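# Budgeting for a two-arm table

Start with the table, even though the arms are the part you want to shop for. Arms have brochures. Tables have a line in the spreadsheet that says "misc." and later eats the February budget.

Our Bristlow bench was planned this way, after Kristóf Vass did it the other way first.

1. **Write down the task in one sentence.** Ours was "sort kitchen utensils into bins." If yours contains the word "flexible," go back and try again.
2. **Price the bench and rails together.** We set aside 945 dollars for top, extrusion and brackets. Buy more brackets than the drawing shows – the drawing was done by an optimist.
3. **Get two quotes for the arms, both with grippers included.** Mittal's first quote left the grippers off, and adding a pair put 2000 on the total.
4. **Give power and cabling its own line.** We use 800. Kinga Csizmadia wanted 1000 and has been very gracious about being right.
5. **Budget for a desk, a monitor and a keyboard.** Somebody has to sit near the thing all day.
6. **Buy the props last, and buy them cheap.** Spatulas, knives, spoons, plastic bins. Mix the colors and handle types, and get duplicates of whatever the grippers are likely to chew.

Before you send the order, lay the props out on the real tabletop and check that both arms can get to the bins at the back. Reach figures in a catalog are measured by people with no bins.
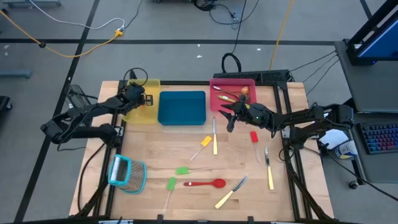 *Sorting utensils at the two-arm bench, with the three bins along the back edge.*

Hold the spares order until the bench has run for a while. Folasade Bassey keeps our list of what wears out, and it looks nothing like the one Iston sent with their quote. Theirs had a carrying case on it.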